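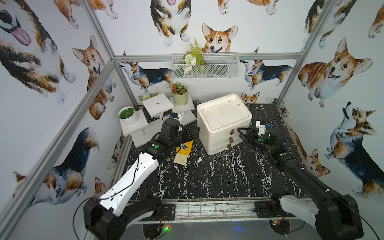 Pluken Mobile: Frequently Asked Questions

What is Pluken?
Pluken is a puzzle and rhythm game for Android phones and tablets, published by Cokia. It contains 134 levels and may be played alone or against one other player.

How much storage does the game require?
The first download is 500 MB. Players who install every song pack will need 1,370 MB in total.

Can I play without an internet connection?
Yes. All single-player levels are available offline. Scores are uploaded the next time the device connects. 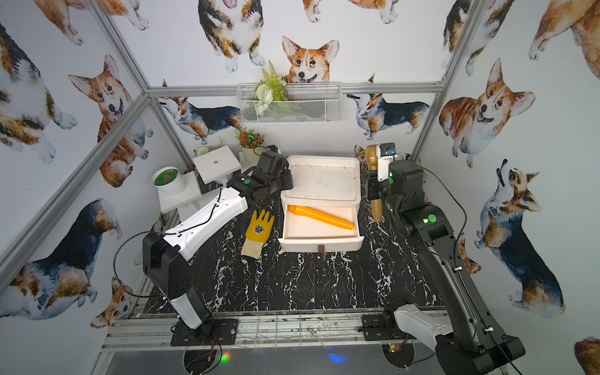

Two arms beside a white drawer unit, the one on the right holding a gold cylinder.

How do I move my progress to a new device?
Sign in to your Cokia account on the old device, select Save to Account, and sign in again on the new one. Guest profiles cannot be moved.

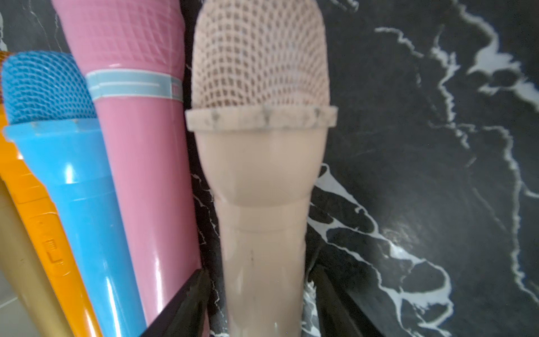 Does the game use my microphone?
Microphone access is requested only for the karaoke stages designed by Theerawat Saengthong. It may be refused, and those stages may then be skipped. The karaoke stages open from the microphone icon on the song menu, which has the same general shape as the cream-colored toy here, with a rounded grille, a flat collar and a long handle. Recordings are deleted when the stage ends.

Why was my ranked match not counted?
Matches that end in the first minute are not ranked. Ranked play is also closed each Friday while the Dlamini server is updated.
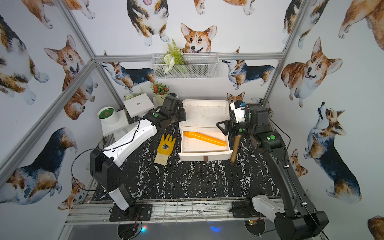 Matches begun before the server closes will be counted if both players finish. Error 791 means that the result was not received and the match should be replayed.

Are refunds available for the Drukia song pack?
Requests are reviewed by Derek Whiteley, Player Support. Please include your order number.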